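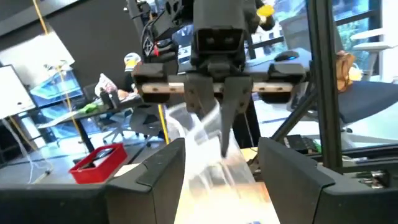 Clear plastic bag, the crumpled sort. Thread on a month of saving them.

In May I kept every bit of soft plastic that came into the flat. Bags, film lids, crisp packets, the wrap off toilet rolls, those little windows in bread bags. I wrote it all down in a notebook by the kettle.

Reason for doing it: the council in Vilport stopped taking soft plastic at the kerb last year and told us to use the collection points at supermarkets. I wanted to know how much I was supposed to be carrying there.

Total for the month was 231 pieces. Two adults, no pets, one of us home for lunch most days. We don't get takeaways much. I thought it would be half that.

Rules I set myself. One item is one piece, whatever the size. If a packet had a second packet inside it, I counted two. Stickers on fruit didn't count. Torn corners went in with whatever they were torn off.

Biggest group by a long way was fruit and veg bags. After that, bread and wraps. Then film lids off trays, which I'd never have guessed because I don't think of us as people who buy things in trays. We are, apparently.

Crisp packets came fourth. I'm not going to give the number.

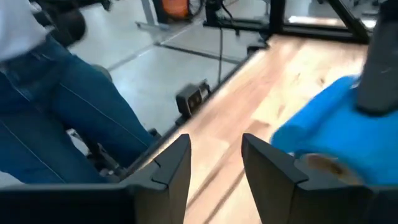
The next problem was washing them. The collection point wants everything clean and dry. A bread bag you can shake out over the sink. A film lid off a pack of mince has to be washed with hot water and soap, and then it sticks to whatever you put it on.

I tried pegging them on the airer. They blow off if a window's open. I tried standing them over wooden spoons in a jug, which is better but you only get four or five done at once. In the end I laid them out on an old towel overnight and turned them in the morning.

Someone's bound to ask about the hot water, so: I did them last, after the dishes, in the same bowl. It's not a fair test of anything but I wasn't running the tap specially.

Worst items to get clean, in order: grated cheese bags, anything that's held bacon, the inner bag from a box of muesli (the dust gets into the seams and goes to paste).

Easiest: bags that things arrive in by post. They're already clean. You do have to cut the label off, though, and I lost patience with that by the second week and started throwing the label ones in the bin. They're still in the count.

Now the carrying. Our nearest point is at the Camacho supermarket on the ring road, and it's a 25 minute walk or one bus. The first time I went, the bin was full and there were bags stacked against it. I took mine home again.

Second time, same. I asked at the desk and was told it gets emptied on a rota and they don't have any say in it. Fair enough, the person at the desk didn't design the system.

Third time there was room. It took me less than a minute to empty my bag into it, and then I stood there feeling I should have brought more.

There's another point in Kunlow, at the garden centre. It's much bigger and I've never seen it full, but you need a car. A neighbour took ours over once when she was going anyway.

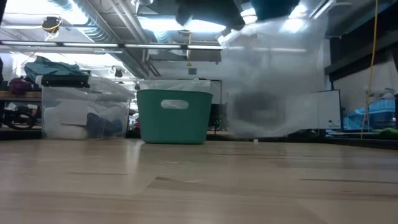
Storage is the bit I'd change if I did it again. Soft plastic takes up far more room than it should, and it springs back. Press it down at night and by breakfast it's up again. I had it in a carrier on the back of the kitchen door, then two carriers, and then the door wouldn't open properly.

What worked was rolling. Flatten each bag, fold it in thirds, roll it from the closed end so the air goes out of the top, then put the whole lot in one bread bag. Dull job, five minutes with the radio on.

I also wrote to the council and asked whether they knew how much was being collected. They replied in eleven days, which I thought was decent. They don't hold the figure. They suggested I ask Brukby, the contractor.

Brukby sent a leaflet. It's a nice enough leaflet. It says how to scrunch a wrapper to see if it's the right kind — if it springs back it goes in, if it stays scrunched it doesn't. No figures in it.

So I did my own. I asked on our street's group if anyone else would keep a tally, and four other households did, though one gave up halfway. With ours, the total came to 1146 pieces from one short stretch of one road. The house with the baby had the most and they were the most cheerful about it.

I've carried on since then without the notebook, and we've changed a few things. Loose carrots and onions from the market. Cheese in a block. We went back to bags for salad because the loose stuff goes slimy by the next day.

I'd put us at under 200 a month now, going by how fast the bread bag fills up, but I haven't counted again and I'm not planning to.

If you're in Vilport and want to go to the Camacho one, go before 10 in the morning. It's been empty both times I've managed it. The bin is on the left past the trolleys, behind the bags of compost, and the sign for it faces the wall.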